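Robots in the kitchen: an afternoon at the Mododik open day

27 February 2024

I'll admit I went to the Mododik open day mostly for the biscuits. My neighbour had a spare ticket, it was raining, and the unit is only two stops up the line from me. I ended up staying until they started stacking the chairs!

Mododik writes the software that tells robot arms what to do around the house, and once a year they let the public in to have a nose about. The woman on the door told me 211 people had signed up, and it felt like most of them were in the corridor when I arrived (wet coats everywhere, and a very patient dog).

The main demonstration was in the back room, with a big screen and a couple of rows of benches. Damir Nikolaidis ran it. He explained that the team does nearly all its early work in a simulated kitchen, so the arm can make its mistakes without anybody having to sweep up afterwards. The kitchen is called Flustwood, and I rather want to live in it - marble worktop, navy cupboards, brass handles, a great big window over the sink.

The job he'd picked for us was the little cream bottle at the back of the worktop, by the corner of the sink. The arm has to come down to it from above, fingers pointing straight down, and keep clear of the tap while it's at it. Simple enough, I thought, and then he told us they had 1,045 saved attempts at that one job.

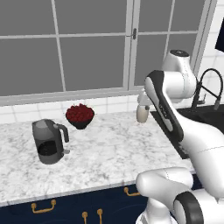
A boy in front of me asked whether it could make tea. Damir said pouring was a whole other headache and they hoped to have something to show by June, which got a bigger cheer than anything else that afternoon.

Afterwards I got chatting to Nektarios Margaritis, who builds the rooms. He spends his days on worktops, cupboards and sinks, and he told me he'd once lost a whole week to the way light falls on tiles. He has 20 kitchens on the go at the moment, with bathrooms to follow. I asked if his own kitchen at home was as tidy and he changed the subject.

There was a questions session at the end, a bit short for my liking - I'd have happily swapped the welcome speech for another ten minutes of it. Someone wanted to know when she could buy one, and Damir said he wouldn't put a date on it. Fair enough.

The next open day hasn't been fixed yet, but you can leave your name at the front desk. The biscuits were shortbread, by the way, and very good.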